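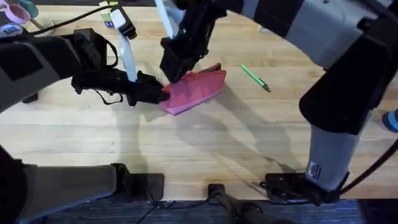 Care and Repair / Zippers

How to Fix a Zipper That Separates Behind the Slider

A coil zipper that closes and then opens again behind the slider usually has a worn slider. The teeth are seldom at fault. The slider body is a soft metal casting, and its two plates spread a little each time the zipper is forced around a full corner or over a trapped fold of lining. Once the gap at the rear is too wide, the coils pass through without being pressed together.

The procedure below covers small sewn goods: pencil cases, zippered pouches, cosmetic bags and the inside pockets of backpacks. It does not cover separating jacket zippers, which have a pin and box at the bottom and are treated on their own page.

Tools and materials

Slip-joint pliers with narrow jaws
Seam ripper
Hand needle and polyester thread
Small flat screwdriver
Soft toothbrush
Paraffin or plain candle stub
Replacement slider, if needed

Identify the zipper

Turn the slider over and read the back plate. Most carry a size number, commonly 3 or 5, sometimes followed by a letter. C or CN stands for coil. The number corresponds approximately to the width of the closed teeth in millimeters. If the back is blank, measure across the closed teeth with a ruler. A slider made for molded plastic teeth will not run on coil even when the size matches.

Inspect the coil under a strong light. Look for flattened loops, a kink, or a place where the coil has pulled away from its stitching. A kink can often be straightened with a needle tip. A break in the middle of the run cannot be repaired, and the whole zipper must be replaced.

Clean the track

Open the zipper fully. Brush both sides with warm water and a drop of dish soap, working along the coil. Graphite, makeup powder and lint pack into the loops and produce the same symptom as a worn slider. Rinse, press with a towel, and leave it open until dry. Test it before going further.

Tighten the slider

1. Move the slider to its starting position, at the end where the zipper is fully open.

2. Set the plier jaws on one side of the slider, at the rear. The rear is the straight end, opposite the divided nose. Keep the jaws off the center post and the pull tab.

3. Squeeze lightly and release. Do the same on the other side.

4. Close the zipper halfway and pull the tapes apart by hand. If they separate, return to the start and squeeze again, slightly harder.

Stop as soon as the coil holds. An overtightened slider binds and will cut the tape. It can be eased open with the screwdriver blade, but the casting rarely survives more than 2 or 3 corrections. A cracked slider must be discarded.

Replace the slider

If tightening fails, open the side seam at the starting end with the seam ripper. Take out only enough stitches to expose the ends of both tapes, and note how the lining was folded. Draw the old slider off.

Hold the new slider with the nose facing the exposed ends. Feed one tape into each side of the nose, keeping the ends level, until both show at the back. Grip both tails and ease the slider along. The coil should mesh behind it with no step at the top. If one side sits higher, remove the slider and start over. A mismatch of a single loop puckers the fabric when the zipper is closed.

Sew several tight stitches across the coil near the end to serve as a stop, then refold the lining and close the seam with backstitch.

Lubricate

Rub the candle stub along the closed teeth on the outside, run the slider back and forth, and wipe off the excess. Oil and petroleum jelly stain fabric and collect lint.

Reader notes

Loredana Russo: On lined pouches I pin the lining back before using the seam ripper. It is easy to cut through both layers at the corner.

Rui Tavares: A size 5 slider went onto a size 3 coil without resistance and held for one pull. Measure first.

Next page: Jacket Zippers, Pin and Box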